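4.2 Door tasks and the redistribution of interruptions

The staffing records described in Section 3 show that the delivery robots at the Sorari residence were introduced to reduce walking. Each evening shift before the introduction had two attendants assigned to linen, meal trays and small parcels, and one assigned to residents' requests. After the introduction the first two positions were merged, and the remaining attendant was given responsibility for the robots as well. The operator, Etus, expected this responsibility to take up a minor part of the shift. The logs indicate that it became the main source of interruption, and that most of the interruptions began at a door.

We use "door event" for any occasion on which a robot stopped at a door and did not resume within the time limit set by its controller. Over the observation period the two robots in the east wing produced 2,528 door events. Of these, 619 required an attendant to walk to the robot. The remainder were cleared from the desk by remote confirmation, or cleared without intervention when a resident or visitor moved the door. The distinction matters for workload. A remote confirmation takes little time but arrives without warning, while a visit takes the attendant away from the desk and usually from another task.

To separate the effect of the doors from the effect of staffing, the door events were replayed in simulation. Apartment interiors were built in Listlow from floor plans and a library of standard fittings, and the robot's controller was run unchanged against them. Each interior was given a single entry or internal door, whose opening angle, handle type and swing resistance could be varied. Residents were not modeled. Furniture was included where it lay within sensor range of the doorway, as it affects both the planned path and the point at which the robot asks for help. Figure 3 gives one of the partly open cases.
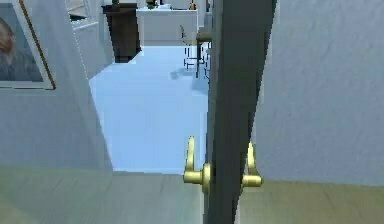

Figure 3. Simulated interior with the door partly open.

Partly open doors accounted for a larger share of attendant visits than closed ones, which was the reverse of what the operator had assumed when the service was planned. With a closed door the controller has one course of action. It approaches, locates the handle, and either opens the door or reports a failure after a fixed number of attempts. With a partly open door it has to choose between pushing the slab, pulling it by the handle, and passing through the existing gap. The geometry in Figure 3 is typical of the difficult group: the slab is angled with its edge toward the viewpoint, and the levers on both faces are visible at once, one to either side of that edge. The handle detector returned two candidates in such cases and the controller alternated between them. The upward curve of the levers was a second source of error, because the grasp planner had been tuned on straight levers and placed its contact point too low. A stool standing close to the door on the far side, partly hidden behind it, shortened the free path beyond the threshold and raised the rate at which the pass-through option was rejected.

A total of 800 simulated trials were run, divided equally between closed and partly open starting states. The controller's decision to request help was recorded, together with the elapsed time and the last action attempted. No attempt was made to reproduce noise, lighting changes over the evening, or the behavior of people in the corridor. The trials therefore describe the portion of the workload that follows from the door and the controller alone.

The results were reviewed with the evening attendants in a series of interviews held on site in May 2018. Attendants did not describe door events as technical faults. They described them as calls, in the same terms they used for a resident's bell, and several kept a private order of priority between the two. Barış Kılıçarslan, the longest-serving attendant on the east wing, reported that he had begun to leave internal doors fully open on his first round so that the robots would not stop at them later. Others did the same after seeing him do it. The practice was effective, but it was not part of any written procedure, it added time to the first round, and some residents objected to it on grounds of privacy and drafts.

This preparatory work did not appear in the operator's records. The service dashboard counts deliveries completed and help requests raised, and a door that has been opened in advance produces a completed delivery with no request. An attendant who prepares the wing carefully therefore appears to have had a quiet shift. Two supervisors cited low request counts as grounds for moving staff hours to the day shift — a decision that removed the time in which the preparation was being done. Request counts rose again in the following month, and the hours were partly restored in June.

Skill requirements also changed. Under the earlier arrangement a new attendant was considered ready to work alone once the delivery routes had been learned. Attendants now also needed to know which door positions a robot would accept, how long to wait before intervening, and when a remote confirmation could safely be given without a clear view of the threshold. The training supplied by the integrator, Trương, covered charging, emergency stops and loading. It did not cover doors beyond a statement that they should be kept clear. Knowledge of door positions was passed on during handover, usually in speech and usually by room number.

We draw two limited findings from this section. First, the walking saved by the robots was offset in part by visits to doors, and these visits were less predictable than the walking they replaced. Second, the effort of preventing door events fell to the attendants and was not recorded as work. Section 4.3 considers whether the same pattern holds at the elevators, where the robots communicate directly with the building system and the attendant has no equivalent means of preparing the route.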